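**Tema 4. Puesta a punto de un humanoide de servicio**
Apuntes de clase – revisión de 24/02/2019

El manual de Fometent dedica 70 páginas a la calibración y casi ninguna al cableado. Conviene leerlo con desconfianza. Afirma que el robot queda «listo para el hogar» tras una sola rutina de puesta a cero, y en el taller de Biddale no lo hemos visto cumplirse ni una vez.

Orden de trabajo que seguimos en el curso:

1. Parar el robot y revisar hombros y codos a mano, sin corriente.
2. Seguir cada cable desde el conector hasta la articulación. Lo que cuelga, se anota.
3. Poner a cero las muñecas, primero la izquierda.
4. Cerrar y abrir cada mano por separado.
5. Prueba de agarre con un objeto blando.

El paso 5 es el que más se presta al autoengaño. Un cojín o una almohada perdonan casi todo: la mano puede cerrar torcida, con fuerza de más, y aun así la tela cede y parece un buen agarre. El fabricante lo usa como prueba de aceptación. Yo lo admitiría como prueba de que los dedos se cierran, y poco más.
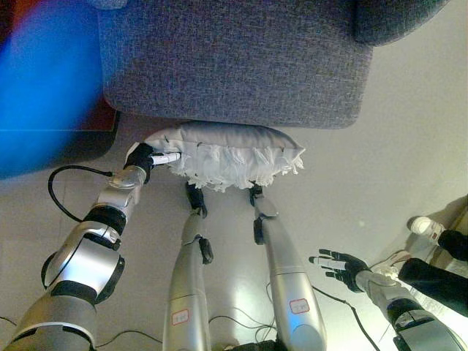 *Fig. 2. Prueba de agarre: mano izquierda sobre la esquina de una almohada, mano derecha abierta. Hay cables por el suelo, también entre las piernas.*

Fíjense en los cables antes que en la mano. El bucle que sale del antebrazo izquierdo es amplio, y un bucle así puede engancharse al girar el codo. Phelan recomienda sujetarlo con brida a la altura de la muñeca; Simcombe prefiere dejarlo suelto para no forzar el conector. Ninguno de los dos aporta datos de desgaste.

Tampoco me convence la cifra de 1,842 ciclos entre revisiones que circula desde agosto. No consta con qué carga se midió ni sobre qué suelo.

Para la próxima sesión: traer rellena la hoja de cables del brazo izquierdo y leer el apartado de muñecas del manual.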